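Utensil basket

A utensil basket, also called a cutlery basket, chopstick basket or drainer caddy, is an open-topped container used for holding knives, forks, spoons, chopsticks and other long, thin kitchen tools. It may stand on the counter beside the sink, hang from a dish rack or go straight to the table at mealtimes, and in a good many homes it does all of these things in the course of a day.

Form and materials

Most baskets are taller than they are wide, so that a chopstick or a wooden spoon can stand upright without tipping the whole thing over. The walls are usually pierced with holes or slots, which let water run out and air move through. Plastic is common because it is light and cheap, though wire, stainless steel, bamboo and glazed pottery all have their faithful followers. Small feet are often moulded into the base to lift it clear of the counter, and some models have one side higher than the other, with a hook or a flat back for hanging on a rail.

Inside, the basket may be a single open space or may be split by dividers. Divided baskets keep the teaspoons from vanishing among the serving spoons, while the undivided kind is easier to wash and will take a ladle or a whisk without complaint.

Use with chopsticks

Chopsticks suit this sort of storage very well. They are generally stood in the basket after washing – many households put the eating ends upward, where they dry sooner and stay off the damp floor of the basket, while others prefer them downward so that nobody's fingers touch the part that goes in the mouth. Both habits have been passed along in families for generations, and neither seems likely to give way to the other.

Wooden and bamboo chopsticks are best washed by hand in warm soapy water, rinsed, and given plenty of room to dry. Sorting them into pairs is often left until the table is being set, when they can be laid out side by side and matched by length and colour.

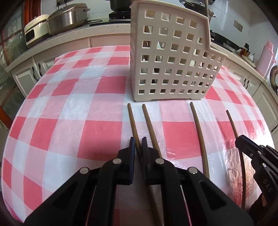
Brown wooden chopsticks and a cream-coloured plastic utensil basket on a gingham-check tablecloth.

Cleaning

Because water gathers at the bottom, a utensil basket needs a proper wash now and then, even if everything that goes into it is clean. It can be emptied, soaked in warm water with a little dish soap, and scrubbed with an old toothbrush, which reaches nicely into the corners of the holes. Baskets with a loose drip tray should have the tray washed as well – it is easily forgotten, and it is usually the grubbiest part.

See also

Dish rack
Chopstick rest
Cutlery tray
Tablecloth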